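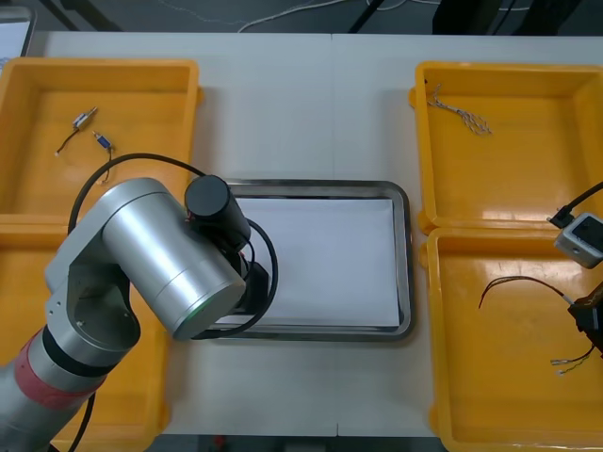
Fig. 1. Two-arm sorting cell: four bins, one lined tray, small parts with leads.

Handout 6: Can it do the boring jobs yet?

Kurell's brochure promises "hands for every bench". Before you believe it, ask what counts as a job done. Drukell reports 174 tries at bin-to-tray picking and 93 good ones. A new starter with that record would be sent home. 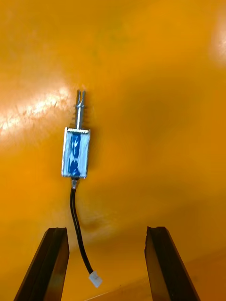 Fig. 2. Solenoid with its lead and plug, gripper open.

Rigid blocks are easy. A part on a lead is two problems: the body has weight, the wire bends as it likes. Decide where you would grip this one, and write it down before reading on.

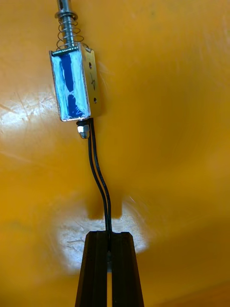 Salazar

Holding by the wires may be good enough for a tray. I wouldn't accept it on a line where the joint has to last. Wakow's figures don't separate the two kinds of grip, so treat them with care.

Loose strands are worse, and so is laundry, for much the same reason. Sorting socks remains a fair test that few sellers will take.

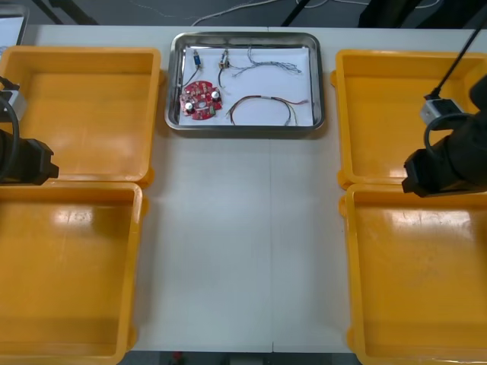 Ask too who fills the bins again, and whether that person's time is in the price. For next week: one page on a chore you would hand over today, with your pass mark.

Print this page
E-mail this page

Related items
Handout 5: What a demo leaves out
Handout 7: Folding, wiping, stacking
Reading list, March 2021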